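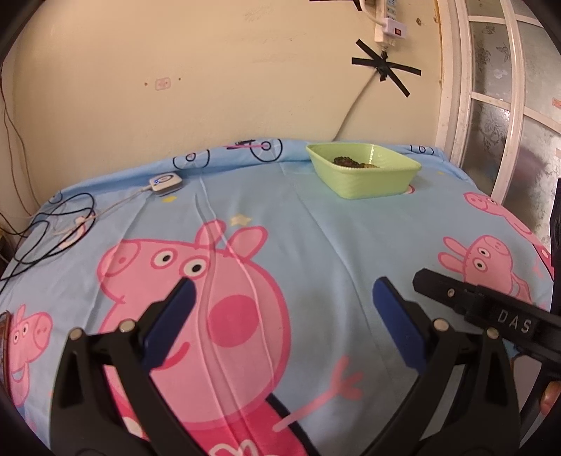 Peppa and the gripper, with the green tray waiting at the back of the bed.

April, twenty past nine in the evening, tea gone cold beside me

I meant to write every night this week and have managed none of it, so this will be a long one. My hands are tired but my head won't stop, and I'd sooner put it down here than lie awake with it.

So, the new work. When they told us at Munano that the sorting line was going over to the machines, I thought of my mum at the telephone exchange, who trained the girl who then trained the engineers who took out the switchboards. I was on that line a long time. I could tell a bad one by the feel of it before I'd looked, and I was proud of that, silly as it sounds. Then came the meeting, with the good biscuits (always a bad sign), and the choice: go over to packing at the Kevport site, take the money, or join what they're calling the home team and do the handling that the machines learn from. I can't face the Kevport bus in winter, so home team it was.

What it comes to is picking things up and putting them down again, holding the gripper in my hand where my fingers would like to be. I do it on the bed because it's the only flat place of any size that I've got to work on. The Peppa sheet was on, and Peppa it has stayed. I've grown fond of her. She has her arm stuck out to the side and I find myself working round it as if I might pinch her.

The first few days I was hopeless. You don't realise how much your fingertips tell you until you've got two stiff pads in their place. I'd go down on the tray too hard, or come in crooked, and I said some things out loud that I hope the thing doesn't record. Dima Abu Hammour, who looks after all of us on the home team, told me over the phone to slow down to half of what felt right, and then slow down again. Dima was on the line as well, two stations up from me, and it does help to be told by somebody who has had the same sore shoulders.

We're asked for 100 goes a day. Today I did 87 and stopped, because my wrist had started to grumble and the last few were poor. On the old line I'd have carried on, with the belt coming at you whether you liked it or not. Now I write the number down, send it in, and put the kettle on. Dima says a tidy 87 is worth more to them than a cross hundred, and I've decided to believe it.

I do miss the company, though. There were 20 of us on a full shift and you were never short of a story. I knew about Cordeiro's knees and everybody's holidays and whose son was back at home again. Here there's me and the radio, and I've caught myself explaining to the tray what I'm about to do. I rang the old shift number at dinner time just to see who'd pick up. It rang and rang.

And then the bigger thing, which I go round and round. Am I teaching something to do what my friends did? I suppose I am. The belt was hard on people, and I wouldn't wish those night shifts on anyone's daughter. But it paid for this room and a good many others, and I don't know what pays for them next. I asked at the last call what happens to us once it has learned enough. The woman from Grustura, who are doing the software side, said there would always be new things to teach it. She was nice about it. I noticed she didn't say by whom.

Still, I had one go this afternoon that went beautifully, down, close, lift, over, open, as easy as lifting a pea off a plate, and I was as pleased as I ever was on the line. I wanted to turn round and show someone!

Rest the wrist tomorrow morning and start at ten. Ring Dima about the other 13. Ask whether the pay comes at the end of the month or 40 days after, as the letter says both. And get some bread in.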